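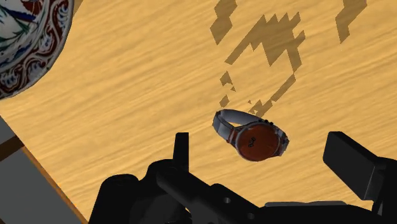 Please Stop Inviting People to Half of Your Wedding

The evening invitation looks generous on paper, but I think it is one of the least kind customs we have around marriage, and couples should feel free to drop it. 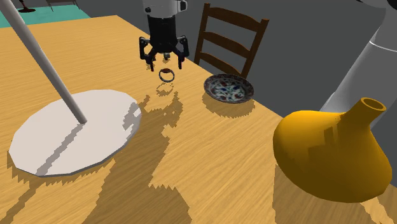

Opinion
By a guest contributor to the Brerthorpe Wedding Pages
Jul 4, 2024
6 min read

In the country where I grew up, a wedding has one guest list. If your name is on it, you come in the morning and you go home when your feet hurt. If your name is not on it, you send a card, and you hear the stories later from your aunt. When I moved to Brerthorpe I had to learn that there is a third kind of guest, who arrives after the dinner.

My first invitation of this type came from a colleague. It was a beautiful card with a gray ribbon, and it asked me to join the celebration from eight in the evening. I did not understand it. I thought the couple was getting married at eight, and I told my husband how romantic that was, to marry when it is almost dark. He is from here, and he explained it to me quite gently.

We went. The people who had been there since noon were already good friends with each other, because they had cried together at the ceremony and laughed at the same speeches. They had jokes that we did not know. Somebody kept shouting a word across the dance floor and the whole room answered, and I still do not know what the word meant. We stood near the coats with the other evening people and were very polite. I had paid for a dress, a gift and a taxi from Dernonum, and I had a small piece of cake.

I do not say this to complain about my colleague, who is a warm person and was truly happy to see us. She was following a custom, and I believe the custom put her in a difficult position too. She told me later that dividing the names into two groups was the worst evening of her engagement. She and her husband had 93 people for the day, and every person they moved to the evening list felt to her like a small betrayal.

I know the usual argument. Dinner is expensive, the room has a limit, and an evening invitation lets you include more of the people you like. The hall at Maihi, where many couples from our area have their party, can seat only so many at the tables, and of course nobody wants to get married in debt. I accept all of this. My question is only whether the guest receives something worth having, or whether she receives the information that she is in the second group.

Because she does receive it, and in writing. Pruson, the website that my cousin used to send her invitations, has a box that you click to choose which guests see which part of the program. My cousin clicked wrong for five people. They saw the menu, chose the fish, and then she had to call each one of them. She said she would rather have cooked the fish herself.

What would I do in place of it? I would make the whole wedding smaller or I would make it simpler. When we got married, in March, we had soup and bread and three kinds of pie, and everyone who was invited ate it. My mother-in-law was worried that it would look poor. The flowers were from the supermarket. The money for all the food was 600, and I remember this number because she asked me to repeat it. There were people from my work whom I did not invite at all. I was afraid they would be hurt, and perhaps one or two of them were, but we had them to our apartment in the summer and we sat at one table until late.

There is one case where I can see the sense. If the ceremony is very small, with only parents and witnesses, and then everybody else comes to one big party, I find nothing wrong in it. The line is then drawn around the family, and most people understand a line like that. The difficulty starts when one half of the office is at the dinner and the other half is waiting in a parking lot for the tables to be cleared.

Maybe I am too sensitive about this, and my husband says I am. He has been to many evening parties since he was young, and he says that you dance, you drink one beer, you are home before midnight, and you did not have to listen to any speeches. For him it is the better invitation. We have another card on the refrigerator now, again from eight o'clock, and he has already answered yes for both of us.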